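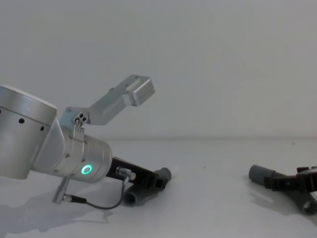

Progress report for August, tube stock and sorting, Cladow store
Prepared by Pylyp Dovhaniuk for Angus Imrie

Dear Angus,

I send you the report for this month. The main work was the plastic tube that came to us from the Haldane building when it was closed. As you remember, it arrived mixed, in different lengths and with no list.

Work done

We have now sorted and measured 214 pieces. Of these, 210 are good for use and are entered in the stock list. Two pieces have a crack near the end, and two are too much bent to join with a fitting. I put these four on a separate shelf and I ask for your permission to throw them away.

The gray tube is stored by length. Short pieces go in the lower boxes and the longer ones lie on the rack along the wall. At first we wanted to sort by wall thickness also, but the difference is small and it took too much time, so I stopped this. If the Falta workshop needs the thickness, they can ask and we will measure only the pieces they want.

Each piece is checked on the white table before it goes to the rack. We look through both open ends, wipe off the dust and write the length on a paper label. The labels from Zulta do not stick well on the curved surface. I changed to a label that goes around the tube and is glued to itself, and until now none has fallen off.

Money

The boxes and the labels were paid from the small materials budget. The rack was already in the store. I do not ask for additional money this month.

Next month

We will begin with the fittings, which are still in the bags from Haldane. I would like to have the elbows finished first, as Falta is waiting for them. Please tell me if Saturday delivery is still possible at your side, and who will sign for it.

With kind regards,
Pylyp Dovhaniuk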